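Bedding advice, sorted by whether it survived a winter in our house
---

I've read a lot of tips about beds. Most of them are written by people selling bedding, so what follows is what I'd keep and what I'd ignore.

**Washing at 90.** The old rule for white cotton. My machine offers it and I've stopped using it. Sheets that went through at 90 every week got thin in the middle long before the ones done at 60, and they didn't look any whiter. I'll still do a hot wash after somebody has been ill.

**Thread count.** I paid extra for a Doolan set marked 533 and bobbled it in one season. The plain percale from the Brevwood market stall is on its fourth year. Feel the cloth between finger and thumb and hold it up to the window. If you can see the fold of your hand clearly through it, leave it in the shop.

**Vinegar instead of softener.** Fine for towels. I can't tell the difference on sheets, and I've tried. Whatever you do, don't put it in with bleach.

**Turning the mattress.** Check the label first. Plenty of newer ones have a top and a bottom, and flipping them does nothing except hurt your back. Ours gets spun head to foot when the clocks change, and that's all it gets.

**Bicarbonate of soda on the mattress.** You sprinkle it, wait, hoover it up and are told it has "drawn out" everything. I did half of ours and left the other half, and neither of us could say which was which. Open the window and leave the covers pulled back till after breakfast. It costs nothing.

**Decorative cushions.** Buy ones with covers that come off, or accept that they'll never be washed. Fringes are the worst of it. They knot in the drum and snag on zips, so turn the cover inside out, put it in a pillowcase, tie the top and use the 30 wool cycle. Comb the threads straight while they're damp.

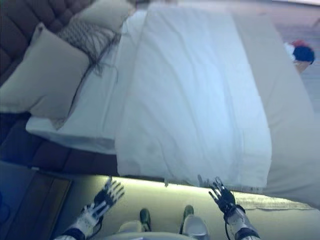
*Fringed cushion with plain beige pillows against a padded headboard.*

**Padded headboards.** Sprays sold for these (I bought the Ultgate one) mostly left me with a tidemark. The dust sits in the seams, so use the narrow hoover nozzle or a dry paintbrush. For hair grease, try a barely wet cloth with a drop of washing-up liquid, somewhere low down first.

**Yellow pillows.** The Flundimley leaflet says to soak them for 14 hours with soda crystals. I did. They came out slightly less yellow and took 4 days to dry, by which time they smelt of pond. Put a zipped protector on new ones from the start and wash that.

**Lavender bags for moths.** Nice smell. Moths still got my blanket.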